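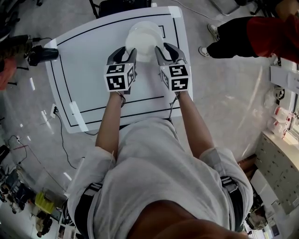
## Re: [fitby-tableware] Drawing the table out on a sheet

Hi all,

I'm so glad somebody brought this up, I've been wanting an excuse to go on about it since March! Quoting the whole message so the people on digest don't have to dig for it:

> On Apr 3, 2019, the Robles kitchen wrote:
>
> Hello list,
>
> We have plain white dishes (mostly Briltier, some older stuff mixed in) and long plain tables, and we do a shared supper where whoever turns up early sets the places. Every table comes out different. One person puts the bowl at the far side, another puts it on top of the plate, and a third leaves everything in a stack in the middle and goes to chat.
>
> Someone on here once talked about laying a sheet on the table with outlines on it, so people could see where things go. My questions:
>
> - Do you draw around the actual dish, or just a box?
> - Paper or cloth?
> - How do you keep it from sliding?
> - Do you leave it down for the meal or take it up?
>
> Also, unrelated, how does everyone store white plates so the rims don't get chipped? Ours are in stacks of 22 and I hear a crunch every time one goes back in the cupboard.
>
> Thanks for anything you've got.

OK, so! One at a time, and then the plates, where I have opinions.

### Box or circle

Box, every time. I spent a whole evening tracing around bowls with a pencil and felt very clever, and then we got the next size of bowl and all my lovely circles were wrong. A rectangle doesn't care. You draw one big thin one a little way in from the edges of the sheet, so people know where the working area stops, and then a smaller one toward the far end for whatever round thing lives up there. The sheet in the photo at the top is done that way, with the round white piece sitting in its own small box near the far side of the table. You can swap that for a soup bowl, a bread dish or a lid set down for a minute and the drawing still works.

Black line on white. I tried gray because I thought it would look nicer under the dishes, and it does look nicer, and people put things down right across it without noticing. Black reads from the other side of the table. Keep the line thin, though - a fat marker line leaves you wondering whether the edge of the dish goes inside it, outside it or on it, and you will get all three at one supper.

Make the box bigger than the dish. I leave 2 fingers of white all the way around. If it's tight, people start nudging the bowl back and forth to get it perfect, and if it's generous they put it down and move on.

One more thing about where the small box goes. I know it seems a long reach to have the bowl at the far end. Try it anyway! The near half of the table is where elbows and sleeves are (hoodie sleeves especially, get those pushed up), and anything round and light that sits there gets bumped. Far side, clear space in front, and you set it down with both hands. We had one chipped bowl all winter after switching over, and that one got dropped in the sink.

### Paper or cloth

Paper to start with. You are going to change your mind about the layout, and I promise you'll change it more than once. My first was terrible, the second was a bit less terrible, and number 3 is the one we still use. If I'd stitched or printed the first one on cloth I'd have felt I had to live with it.

Once you like the layout you can go to cloth if you enjoy washing and ironing. I don't, so ours has stayed paper. The roll I buy comes from a shop in Drurnora and I cut it a little smaller than the table so there's bare tabletop showing on every side. If it hangs over even slightly, somebody's hip catches it.

White sheet on a white table works fine, by the way. I worried it would vanish. The line does all the work and the white just goes quiet behind it, and white dishes look very good on it too.

### Keeping it still

Tape, and less of it than you'd think. Short strips, the cloudy translucent white kind that doesn't shine and peels up without taking the surface off. One at a far corner and one along a side, as in that same photo, is a perfectly decent start. If it still creeps when you lean over it, add one at the opposite corner.

A few notes from getting this wrong:

- Wipe the table and let it dry all the way before you tape. Damp tabletop, no grip, and the sheet goes for a walk with the bowl on it.
- Tape one side, smooth the sheet flat with your forearm from that side across, then tape the other. If you do both ends first you get a bubble in the middle and plates rock on it.
- Fold the last bit of the tape under itself so there's a tab to pull. You'll thank yourself at the end of the night.
- Don't tape over a drawn line. It lifts the ink when it comes off, at least with my pens.

### Down or up for the meal

We take it up. It's a setting-out aid, and by the time people sit down the dishes are where they should be. There is a small trick to getting the sheet out from under, and the trick is that you don't do it. Set one practice place on the sheet, let everyone look at it for as long as they like, and then do the real tables bare. After a couple of suppers people stop needing to look. If yours is a smaller crowd you could leave it down and call it a tablecloth, and I've seen that look charming with the black outlines showing between the plates.

### Now, the plates
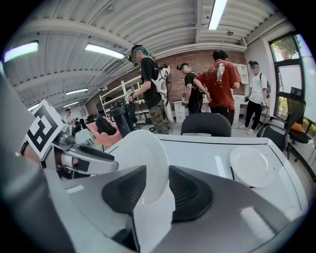

Chipped rims come from stacking, or more exactly from the moment the next plate comes down on the stack. The flat part of a plate is tough and the rim is where it goes, and a tall stack means the person is reaching up, can't see the edge, and lets go early. So my first suggestion is to get them out of stacks of 22 right away. My second is to teach everyone the upright carry, one plate at a time, up on its edge with a grip low down on both faces and the rim free above. Compare the two white ones here: the one held upright shows you its rim, so you'd spot a nick before it went anywhere, while the one lying flat on the right side of the table is so shallow, with just that slight lip, that you'd have to get your fingertips under it first. That bit of fumbling at the start is where I used to lose plates, because I'd drag them to the table's edge to get hold of them. Please don't drag them!

What I do now is tilt. Press lightly on one side of the rim, get a finger under the opposite side as it comes up (shallow plates will lift just enough), and roll the whole thing up onto its edge before you carry it. It takes a few tries. The first time it clicks you'll go around the house picking up every plate you own.

For storage, an upright rack if you have the shelf height. Plates stand on edge with a gap between them, you pull one straight out, and nothing touches anything. You do need to measure, and measure the plate with the rack, since the rack lifts it. I got this wrong and had to take a shelf out and put it back one notch higher, with everything off the cupboard and all over the floor.

If it has to be stacks, then short ones, with something soft in between. Paper towel is fine. Felt rounds are nicer and they're easy to cut from scraps. Same make with same make, too. Your Briltier plates and the older ones will have different rims, and a mixed stack sits crooked even when it looks straight, so all the weight lands on one little spot.

And keep the table clear around where you're working with them. Pens are my own bad habit. A thin pen or a stick lying on a white tabletop beside a plate is exactly the thing a plate gets set down on, and then it tips and clacks. Same with strips of paper, which are slippery on a glossy table in a way I would never have guessed. I keep a jar for the pens on a different surface altogether and I still find one under a plate now and then.

### If you want to try the sheet

The last version of my layout is in the list archive, message 223, with the measurements written along the sides. It was made for our tables so scale it to yours, the proportions matter more than the numbers. If you draw up your own, please post it! I'd really love to see what Robles comes up with for long tables, as I've only ever done it for short ones and I suspect the small box wants to sit a bit off center when people are side by side. I might try that this weekend on the hall table and see how it feels.

Also, does anyone have a source for wider paper rolls? Mine is just short of what I'd need and taping two lengths together makes a ridge that drives me crazy.

Happy table setting,

Saturnino Arrieta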